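The Long Way to the Kerb

Reading time: 4 minutes

There is a particular kind of patience you pick up when you spend your working life teaching a machine to cross the road, and most of us at Anlow came by it the slow way. We are a small group above a bakery in Wonau, which does nothing for the waistline, and for the better part of two years our whole subject has been the footpath. Cars get plenty of attention already. We wanted to know how a delivery robot the height of a kitchen stool might learn its way along an ordinary city block, with corners and poles and stairwells and all the clutter that people step around while thinking about dinner.

The method we settled on is called Denura, and the idea behind it is a humble one. A robot learning to get about by camera usually learns one picture at a time, and it can become terribly attached to a viewpoint. Show it a railing from the left and it knows that railing; bring it up from the other side and it behaves as though the city has been rebuilt overnight. So in Denura we give the learner pairs of views from the same simulated corner and ask it to work out how it would have to travel to get from one to the other. It gets no map and no labels, and it has to make its own sense of what stayed put while the camera moved. 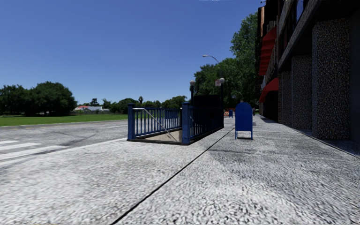 Our early attempts were a bit of a heartbreak, I have to say. The learner found a shortcut within a day, as learners will, and its shortcut was the sky. Our simulated mornings all had the same lovely gradient of blue, and by matching how much of it showed at the top of each view the thing could guess which way it had turned and score rather well on the test we had so carefully written for it. We were all very pleased until somebody swapped in an overcast afternoon and the scores fell through the floor. After that we began shuffling the weather between the two halves of each pair during training (and the time of day as well, for good measure), and the learner was obliged to look down at the ground like the rest of us.

The final training set came to 2,000 pairs, which will sound tiny to anyone who works with the big driving collections. We kept it small on purpose. Each pair was drawn from one of 20 simulated corners in a city we call Salem, and we held 8 of those corners back entirely, so that the learner never saw them until it was tested. I'm fond of Salem, I'll admit it. You spend enough evenings wandering about a made-up town and you start to have favourite spots, and a favourite bench, and opinions about where the council should have planted more trees.

What came out of the testing surprised us in a nice way. On the held-back corners, Denura picked the correct direction of travel far more often than the single-view learner we compared it with, and the improvement was largest where the two views shared very little. We had expected the opposite. Our best guess is that a pair with lots in common is simply too easy, and the learner coasts through it the way a kid coasts through a spelling list they already know, whereas a hard pair makes it hang on to whatever it can find.

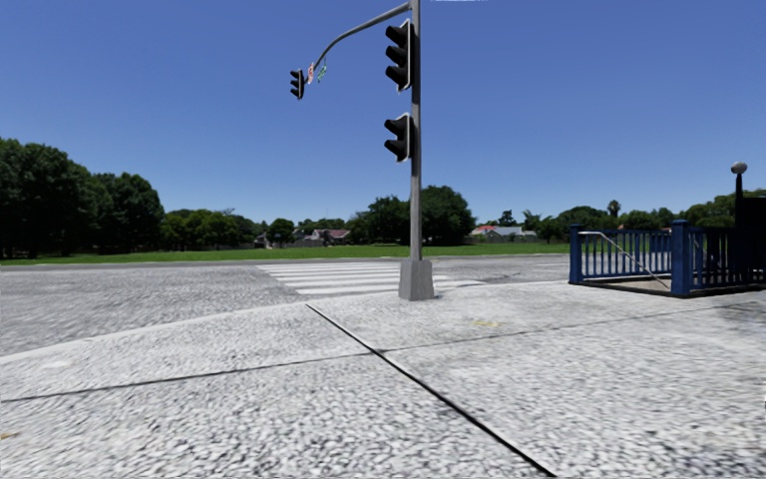
Landmarks turned out to be a longer story than we'd planned for. We had assumed the learner would favour big, tall things, and on open corners it does lean on them to get its bearings. But when we blanked out parts of the view, one patch after another, to see which of them it missed the most, the answers were often closer to the ground. At the crossing here, you'd think the grey signal pole would do all the work, standing up the way it does from its concrete base, and it does help. The trouble is that a pole looks much the same from every side. A blue railing with a square post at each side of the opening, and a handrail sloping down between them, tells you a good deal more about where you're standing, and so do the dark joints running across the pavement. Hide the joints and the learner's sense of heading gets noticeably woolly.

I find that rather touching, perhaps because it's how my grandmother got about in her later years, with her eyes on the path and her hand on whatever rail was going.

There are plenty of things Denura can't do yet. It knows nothing about people, to begin with, and a footpath without a good theory of people is only half a footpath. It gets muddled by long straight blocks where one slab is the twin of the next. Glass shopfronts are a nuisance too, and we've had runs where the learner tried to navigate by a reflection, with great confidence and no success at all. We also haven't put it through a proper winter, and I'd like to see what becomes of all that fondness for pavement joints once there's slush lying over them.

The next stage is a real robot on a real street, and we've got permission for a stretch of 11 blocks here in Wonau, starting at the bakery door and finishing down by the library. It will go at walking pace, with one of us strolling alongside and a hand near the stop button. For the time being we're still fussing over camera height, because a change of a few centimetres makes the kerb look like a different kerb altogether, and we'd like to have that sorted before the wheels touch the ground.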